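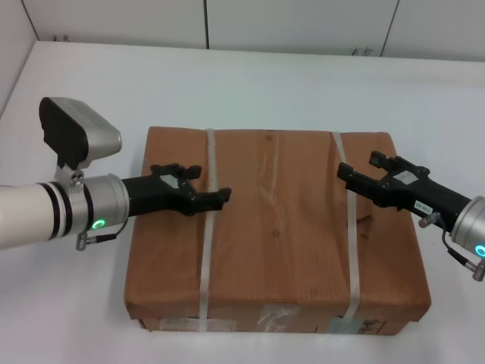

Gaetano Testa asked before the open day had properly begun why two arms were needed for a carton that one person can carry under an elbow. His question was repeated in several forms during the afternoon, and the staff of the Kelmont Handling Laboratory agreed that it deserved a full answer in this newsletter.

A strapped carton has no handle. A single gripper with two fingers can take hold of a strap or a flap, but the load then swings and the strap may cut into the board. With two arms, one can steady the box while the other works on the strap, the tape, or the flaps. The two arms must share one plan of movement, and most of the laboratory's effort over the past year has gone into that shared plan.

**The open day of October 22, 2023**

The laboratory received 123 visitors, among them students, warehouse managers, and families from the neighborhood. Demonstrations were held in the main hall, with talks in the adjoining seminar room. Dušan Karagiannis opened the program with a short account of the parcel handling project, which is carried out together with the logistics firm Mustalau. The firm supplies used cartons from its returns department in place of new ones, so that the arms are tested on board that has already been through the mail.

The demonstration at the white table drew the largest groups. The arms, one fitted with a wrist camera and both with a black two-finger gripper, were brought in from both sides over a brown carton bound with two white plastic straps. Oanh Từ explained the order of the work to each group: the approach from above, the choice of a contact point beside the strap, the first touch, and the slow increase in grip force. Visitors were reminded that the approach is the slowest part by design. Speed during this phase is limited to 50 millimeters per second whenever guests are in the hall.

Vinh Thái presented the planning software, known within the laboratory as Gesitz. It compares the views from the wrist cameras and proposes a position for each gripper. An operator accepts or rejects the proposal before the arms move. The software has been used in 3308 recorded trials since June, and the records are kept whether or not a trial ended well. Visitors were shown examples of both kinds on the seminar room screen – including one in which a flap tore along its full length.

**Questions from visitors**

Several managers asked how soon such a system could work on a receiving dock. The laboratory's position is that it is not ready for that use. Cartons with straps in good order and a clear top face are handled with reasonable success. Soft or bulging cartons remain difficult, as the fingers press the board inward before they find a firm hold. Loose tape is also a known problem.

Other visitors asked about employment. Gianni Lo Presti of Mustalau replied that the firm's interest lies in the opening of returned goods, a task that leads to many cuts and strained wrists among its staff. He stated that no decision on purchase has been made and that employees will be consulted before any trial takes place on the firm's own premises.

A younger visitor wished to know whether the arms could wrap a present. Ms. Từ answered that the folding of paper is harder than the opening of a box, and that the laboratory has not attempted it.

**Next steps**

The second stage of the project, named Lã, will deal with the cutting and removal of straps. It requires a tool that can be held safely in a two-finger gripper, and a first version is now being drawn up in the workshop. Work on strap removal will be carried out without guests in the hall until the safety review is complete.

The seminar room seats 80, and more than a few guests had to stand during the second talk. For the next open day, places at the talks will be given out in advance at the reception desk. The main hall will remain open to all without registration. Schools and firms that would like a separate group visit are asked to write to the laboratory office, stating the size of the group and the preferred month.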